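Looking After the Hand Gripper, Part One: Cleaning and the Fin

02/10/2019 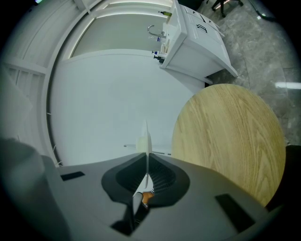

Mircea Toma wrote to me after my last post that I should stop fussing over the shell and start with the fin, as everything that goes wrong with a hand-held gripper goes wrong there first. I grumbled, then I went and made tea, and then I had to admit he was mostly right. So the fin gets top billing today, and the shell can wait its turn.

For anyone new here, I look after a pair of these grippers for a little project we call Tresenano. They get carried from room to room, through kitchens and hallways and bathrooms, and the recordings go to Glenys Cosgrove in Coltport, who uses them to teach an arm to do the same jobs. She has the clever end of the business. I have the screwdrivers and the lint roller, and I'm very happy with that arrangement.

My routine before a session has grown over the year into something my family calls "the ceremony." I start with the lens. A dry microfiber cloth, a fresh one, in small circles from the middle out. With a fisheye you can get away with a smudge in the middle about as often as you can get away with one on your glasses, but it's the smudges out toward the rim that fool me, as I tend to blame the light for them. I once spent most of an evening moving lamps before I thought to wipe the glass. (Glenys still brings that up.)

Next comes the fin. It's a thin pale thing, and it wants to stand straight up out of the opening. I look at it from the front and then from the side, and I run a fingertip up both faces feeling for nicks. If it leans, I don't bend it back by hand – I did that in August and had a crease in it for good. Now I loosen the clamp, let the fin settle, and snug it up again a quarter turn at a time. The spare ones live flat in an old recipe tin. Please store yours flat too! A curled fin never really forgets.

Down in the dark mouth of the housing there are fine black ridges, and they collect fluff like you wouldn't believe, especially after a day near towels. I used to blow it out with canned air, which only sent it deeper. A soft makeup brush does a far better job, dry, with the gripper held upside down over the sink so the fluff has somewhere to go. While I'm in there I check that the little orange piece at the bottom is seated where it should be. On ours it should show just a bit. If it has gone out of sight, or it's poking up proud of everything else, I take the housing apart and start over.

Then I work the trigger slowly, open and closed, with my ear right up against the shell. I realize how that looks. But a dry pivot has a sound, a sort of papery whisper, and you'll hear it well before you feel it in your hand. One small drop of light oil on the pin, wipe off the extra, work it some more. I keep a notebook by the bench, and the older gripper now has 697 sessions written against its name, with 2 fins worn out and one pivot pin replaced. The pin came from a hardware shop in Dunduvthorpe that sells things one at a time out of drawers, and I could happily spend a whole afternoon in there.

The shell, since I did promise it a turn, gets a damp cloth and nothing stronger. I tried a kitchen spray early on and it left a shine on the gray that threw glare straight back at the lens. It took a very patient rub with 600 grit paper to dull it down again, and my thumbs were sore for days.

Last of all I do a short test recording. I close the gripper on a sock, a toothbrush and a pill bottle, and I watch the clip right through before anything gets sent off. If the fin looks steady and the picture is clean out to the black ring, I write the date in the notebook and put the gripper back in its padded bag, jaws open so the spring can rest.

Mircea, if you're reading, I would still like to know what you use on your ridges, as you promised me an answer and then went off on vacation. Next time I'll go through changing the pivot pin, with a few words about the tiny washer that always ends up under my bench.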